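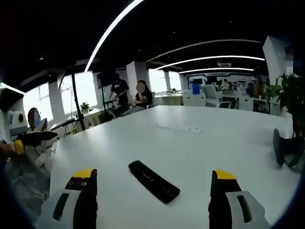

The long white table, mid-morning

Stories > Short Fiction > The Long Table

Last updated: October

I fell for that table the first time I saw it, and I'm not a person who falls for furniture. It was my second week at Cullance. Somebody sent me upstairs for a stapler and there it was, white from end to end, with the windows running all down the left side and the light pouring over it. I forgot the stapler completely!

It came from Isolberg, the desk told me, and it had to be brought up in pieces because the elevator stopped at 6 and the room was on 7. You'd never guess. I've run my palm down the whole length looking for the joins and I can't find a single one - only that little gray panel set into the top, where you think there ought to be a plug and you feel silly lifting it in front of people.

Anyway, the morning I want to tell you about, the room was busy and I'd come in for the plant. I water the plant. It isn't my job, but it sits on the sill looking so hopeful that I took it on, along with the blinds, and after a while people started asking me about both as if I'd been hired for it.

So I had my cup in one hand, and I was squeezing along by the windows, and I saw the black thing on the table. It was lying crooked, all by itself, like it had been put down in the middle of a thought. I knew it right away. I had been looking for it for 28 days.

You have to understand that I'd paid for it. Not much, but I'd told the Espinoza office it was lost, and I'd signed the form, and I'd had a very stiff email from Jalport about replacements. I had turned out my coat. I'd emptied 2 drawers onto my kitchen floor and found a birthday card I never mailed. And all that time, what, it was up here enjoying the view?

I watered the plant. I gave it far too much, because I was watching the table over my shoulder, and some of it ran along the sill and I had to use my sleeve.

I could have just said, "Oh, that's mine." People say that every day. But I'd been so sure in that form! I'd written "definitely left on the train" and underlined it.

So I put my cup down on the white top, very casually, a hand's width away, and asked if anyone minded the blinds up. They said up was fine. I said good, up it is, and stood there with my wet sleeve, working out how long a person can reasonably look at a blind.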